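Storing spare charging cables: coil or fold?
February 26, 2024 | posted by atolden_ridge
1 min read

I keep mine looped in a clear plastic food container with a sealing lid. Looking for better ideas before I buy 15 velcro ties.
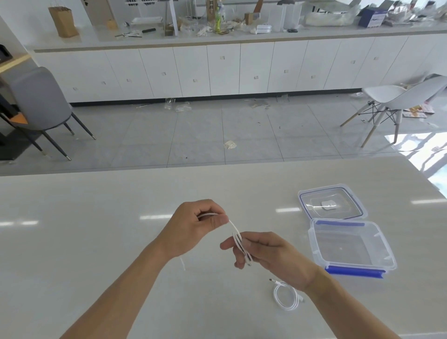

Replies (4)

mudroom247
Buy the ties. I used rubber bands until August and they went sticky in the drawer and left marks on the white cables.

pell_k
Disagree on ties. A loose coil in a box stays put. Wrapping tight around your hand is what ruins them near the plug.

mudroom247
Loose coils tangle once there are more than four in a box. I've had to pick them apart plenty of times.

pell_k
Then use two boxes.

atolden_ridge
Most of mine are three feet or under, so tangling isn't terrible. Does anybody label theirs?

grayson_st1205
Masking tape flag near the plug, date on it. Throw out any you haven't used in a year.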